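Section 2: Hanging the power strip on the wall

This section covers mounting the Rakeo six-outlet power strip upright above a worktable, using the Flasix hook card. It applies to painted drywall, plaster and smooth partition panels. For mounting under a tabletop or inside a cabinet, see the Flelteo bracket instructions packed with that kit.

What you need

Power strip with hanging point at the top end
Hook card, blue, with fish print (order no. 784)
Soft dry cloth
Rubbing alcohol
Pencil

CAUTION: Unplug the strip and everything connected to it before you start. Do not hang a strip that has a cracked housing or a damaged cord.

Choosing the spot

1. Put the table where it is going to stay. Moving it later usually means moving the card as well, and a card that has been peeled off cannot be used again.

2. Find the wall outlet the strip will plug into. The cord has to reach it with some slack left over -- never pull it tight.

3. Mark a point for the card high enough that the strip hangs clear of the tabletop. The cord leaves the bottom end of the strip and should be able to drop freely behind the table.
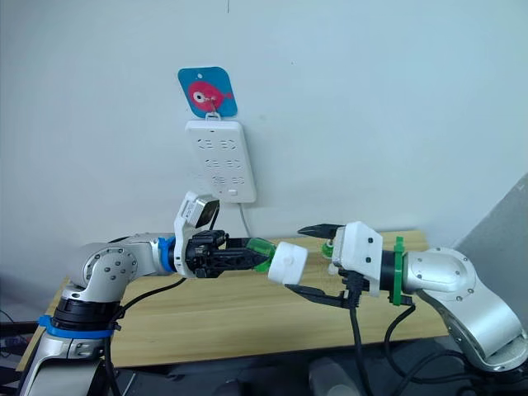

Attaching the card

4. Wipe the wall with alcohol and let it dry completely. Do not use window cleaner or furniture polish, as both leave a film.

5. Peel the backing from the card. Hold the card with the small hole at the top and set it against your pencil mark.

6. Press hard across the whole card, corners included, for 18 seconds.

7. Leave the card alone overnight before hanging anything on it. On fresh paint, wait until the paint maker says the wall is fully cured.

Note: A slight tilt does no harm, provided the card is flat against the wall. The strip finds its own vertical once it is hanging. The fish is printed facing left on some cards and right on others, and the two are otherwise the same.

Hanging the strip

8. Hook the top of the strip onto the card. Lower it slowly and keep a hand under it until the hook has the full weight.

9. Tug down lightly. If the card lifts at any corner, take the strip down and start over with a new card.

10. Turn the strip so the sockets face the room. The switch is near the lower right corner.

11. Let the cord fall straight from the bottom end, then lead it behind the table to the outlet. Keep it off the tabletop and away from table legs that get shifted.

12. Plug in the strip, then switch it on.

Load on the card

The card is rated for 499 grams, and that includes the strip, its cord and whatever is plugged into it. Heavy adapters belong on the floor or in a cord tray. If you need to use one on the wall, put it in the bottom row.

WARNING: Do not plug one power strip into another. Do not run heaters, kettles or irons from a wall-hung strip.

Working at the table

Small bottles and other light items can be handled at the table with the strip in place. Open liquids should stay at the front, well away from the cord. Switch the strip off before wiping down the wall behind it.
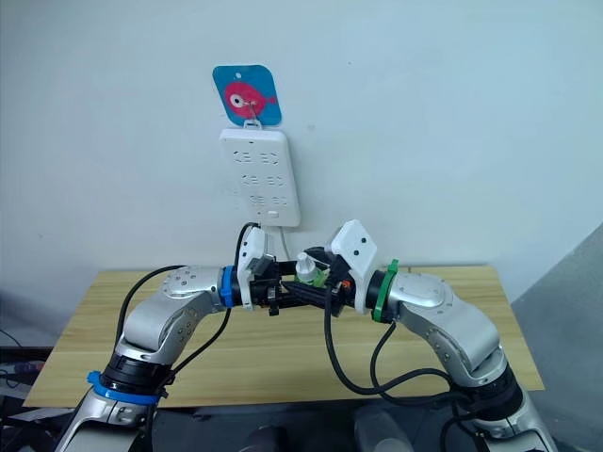 L. Beltrán
Technical writer, product manuals
Revised 2 September 2022

Checking and removing

13. Look at the card once a month. Replace it if an edge has come away or the hook has bent.

14. To remove the card, unplug the strip and lift it off first. Warm the card with a hair dryer on low and peel slowly from one corner, keeping it close to the wall.

15. Rub off any leftover adhesive with alcohol on a cloth. Test a hidden patch of paint beforehand.

Replacement cards are sold in packs of 2.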